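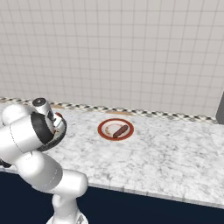
Which floor area should go in the main field when a listing gives both built and usable?

The built area goes in the main field and the usable area in the secondary one, with terraces kept out of both and entered separately.

Home Notebook Methods Feeds Contacts

Notebook: floor area clean-up, coastal houses and flats
November, started 09:20

Carrying on from the last entry. The Skokotau feed has been reloaded with the new field map and the row count matches the sender's own, 1,028 listings. Of those, 466 give two or more floor areas somewhere in the record, either in the fields or buried in the description. The others give one figure or none and are parked until the labels are sorted out.

The trouble is the same as last year. Agents write "area", "size", "living space", "total" and "constructed" as if these were one thing. A townhouse on three storeys with a covered terrace and a garage can carry four different totals, all of them defensible, and the price per square metre moves a long way depending on which one is picked up. The old import took the first number followed by "m2". On the Lacerda houses that was often the plot.

Working definitions for this pass, agreed with Sheila Naylor:

Built: everything inside the outer face of the external walls, all storeys, internal walls included. Share of common parts left out if it is given separately.
Usable: floor that can be walked on, inside the walls. Stairs counted once per flight.
Terrace: open or covered, one total, with a flag for covered. Glazed-in terraces stay under terrace unless the plan shows them as a room.
Plot: ground only. Never added to anything.
Basement: counted in built if it has a proper stair and full headroom. Otherwise own field.

Sheila would prefer covered terraces to count at half towards built, as many local agents do. I can see the argument, but it mixes two things in one number and cannot be undone later. Left separate. If a client wants the half rule it can be worked out on the report side.

10:45. Ran the Funska parser over the descriptions for the two-figure group. It reads the text, pulls every number with an area unit and tries to attach the nearest label. Results are better on short descriptions than long ones. Main failures:

– Distances read as areas. "400 m to the beach" became a plot of 400 on a good many flats, where the agent had typed a stray 2 or a full stop after the m. Added a check for "to", "from" and "walk" within five words either side.
– Floors added twice. Where the text lists each storey and then a total, the parser sums the lot. Now it looks for "total" or "in all" first and stops there.
– Pool areas picked up as terrace. Small effect on houses, large on penthouses with a plunge pool. Pool now has its own label and gets thrown away.
– Decimal commas. Old problem, old fix, somehow lost in the move. Put back.

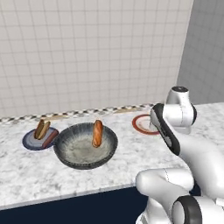
The decimal fix needs a rerun of the whole feed and not only the two-figure group, as single-figure records were going through the same routine. Rerun started 11:30, finished before lunch. No rows dropped.

Hand check. Took 30 records where we hold a dimensioned floor plan and worked out built and usable from the drawing, then compared with what the parser gave. Notes:

1. Plans drawn to the inside face of the walls make built area come out low. Wall thickness has to be assumed if it is not marked. I used the thickness from another plan in the same development where there was one.
2. Duplex flats are fine on built and poor on usable. The void over the living room is being counted as floor on the upper level. Three of these in the set, same error each time.
3. Roof terraces are missing from several plans altogether. The description is the better source there.
4. Two plans were for the mirror-image unit. Areas are the same so left in.
5. One Lacerda house has a basement larger than the ground floor. Thought this was a typing error, but the plan agrees with it. It runs under the terrace.

Overall the built figure holds up well enough to publish. Usable does not yet. I would hold usable back from the comparison tables until the duplex fault is dealt with.

14:10. Tried the ratio test. Usable divided by built should sit within a fairly narrow band for ordinary flats. Anything above one is wrong by definition, and nearly all of those turned out to be swapped fields. Low values are harder to judge. Older village houses with thick walls give a low ratio quite properly, so a single cut-off would flag half the old town. Split by building age where the age is known. Where it is not known, flag only and do not correct.

Clorken records still to do. Their sheets give area per room with no total, and the hall and landing are usually left off. Adding the rooms gives something lower than usable, which we have no name for. Sheila suggests storing it as "sum of rooms" and leaving both main fields blank. Agreed for now, though it will leave holes in the price map along the front, where they have most of their stock.

Open points:
– Duplex voids. Look for "double height" in the text and subtract, or mark for manual check?
– Garage in built or out? Definitions above do not say. Records are split.
– Ask Skokotau whether their "total" includes the share of common parts. Asked before, no answer on file.
– Parser log is too long to read. Print failures only.
– Write the glazed terrace rule into the methods page with a drawing.

Stopped 16:50. Rerun output is in the shared folder under the usual name, previous version kept beside it.

Recent entries
Plot boundaries and shared gardens
Duplicate listings with different prices
Sea view wording: first pass
Bathrooms, cloakrooms and what counts as a toilet
Community charges, monthly or yearly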